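Workshop > Builds > Two-arm kitchen helper > Gallery

Search this site Go

Two-arm kitchen helper: gallery

This page covers the kitchen build in the order it happened. It has taken most of the evenings since April. The aim is modest: two arms with jointed hands, fixed at a counter, that can open a drawer, put something in it and close it again. The arms share a bench in the Tranderell workshop with a lathe and a bandsaw, so everything on them has to come off or fold back when someone else needs the space.

Work is split between the real bench and a simulated kitchen. New motions are tried in the simulation first. The real hands are slow to repair, and a finger tendon takes an evening to replace.

Only one of the pictures is up so far. The notes for the other stages are already written and are listed below under their headings.

1. The simulated counter

The practice kitchen as it renders from the overhead view, with the drawer pulled out and both black hands at the lower sides of the counter. The can, the tomato and the lime are the objects for sorting; the toaster is an obstacle. The objects get new positions at every reset, and the can is allowed to start tipped over. The right hand has the drawer as its job and the left hand has the can. Each run starts from a saved arrangement, and there are 400 of them on the disk. 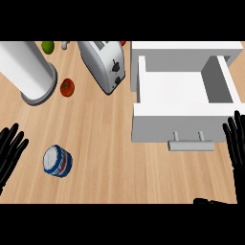 2. The drawer task

The first version of the motion pulled on the bar handle with all the fingers closed. It worked in the simulation and was hard on the wrist joint when tried on the bench. The current version hooks two fingers behind the bar and moves the whole arm back. Closing is done with the backs of the fingers against the front panel, at low speed.

Out of 887 simulated runs of opening and closing, 54 failed. Most of the failures were the same fault – the hand came in too low and went under the bar. Raising the approach point fixed a good part of them. The rest come from the arm reaching its limit before the drawer is fully out, and that will need the base moved.

3. Arm mounts

The mounts are steel plate, cut and drilled at Tranderell. Each one bolts through the bench with a backing plate underneath. The first pair flexed when both arms moved together, and the fingertips wandered enough to miss the handle. A gusset on each side cured it. The holes are slotted so the arms can be set closer together or farther apart. Set the spacing before tightening anything, and check it again afterward.

4. Motor controllers

Both arms run on Arkard controller boards, one per arm, in a box under the bench. The wiring is labeled at both ends. Power comes from a single supply with a stop button on the front edge of the bench, where it can be reached from either side. The button cuts the motors and leaves the boards on, so the position readings are kept.

5. Fingers and tendons

The fingers are printed in sections and pulled by cord. The cord is the third kind tried. The first stretched and the second frayed where it left the palm. Small sleeves now line the exits, cut from tubing that Dirk Janssen had left over from a bicycle repair. Fingertip pads are cast silicone, glued on, and have to be replaced when they go shiny.

6. The bench drawer

A plain cabinet drawer on Kuhlmann runners, screwed to a frame at counter height. The runners are stiffer than the simulated ones, so the friction setting in the software was raised until the two felt alike by hand. It is still a little off near the end of travel.

7. Still to do

Move the right base. Add a limit on grip force before trying a real tomato. Write a recovery motion for a can that has rolled out of reach – at present the run is stopped and the can is put back by hand. Dirk wants a second drawer below the first, and that will wait until one drawer works every time.

The parts list and the mount drawings are on the Pratness project page. Corrections are welcome, especially on the wiring.

Contact | Copyright Dirk Janssen and Tranderell workshop | Back to top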